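Section 4: Setting Up the Simulated Arm

Futthorpe Robotics Club, member's guide to the Vultell practice bench

Finish Section 3 first. If the launcher still asks for a license file, you have not finished Section 3.

1. Start Vultell and choose Sutherland from the list of worlds. Loading takes 30 seconds on the club machines and long enough for a sandwich on the old laptop.

2. Type your team name in the box. It will appear on the scoreboard in December, in front of your parents.

3. Set Physics Steps to 6. Higher values look nicer and run like cold syrup.

4. Under View, pick Wrist. Leave Overhead alone until Section 5 — it makes everyone overconfident.

5. Press Home, then Open, and let go of the controller while the arm sorts itself out.

Note: Home does not save your program. Neither does Open. Save does. 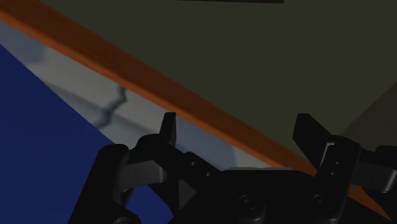

Aiming from the wrist view takes practice, mostly because the gripper insists on being in its own way. Do your lining up in the gap between the fingertips and ignore the rest of the hardware. With the view set as in step 4, the orange strip runs on a slant behind the fingers, and it gives you a handy line to judge your turns against. Watch its angle as you rotate the wrist. If the strip swings the opposite way from what you meant, you have the sign wrong in your code, and you are in good company.

6. Turn the wrist in steps of 2 degrees until you are happy with the angle.

7. Close the fingers on nothing, then open them again. Do this before every run.

8. Save your pose as Hallar Start. The scoring script looks for that name and has no sense of humor about spelling.

Caution: Do not raise Grip Force above 14. The simulator will allow it, and will then fire whatever you are holding into the next county. Points are not awarded for distance.

Caution: Reset World clears everyone's poses on a shared login. Ask first, loudly.

If the fingers twitch after step 7, go back to step 3 and check the number you were sure you had typed.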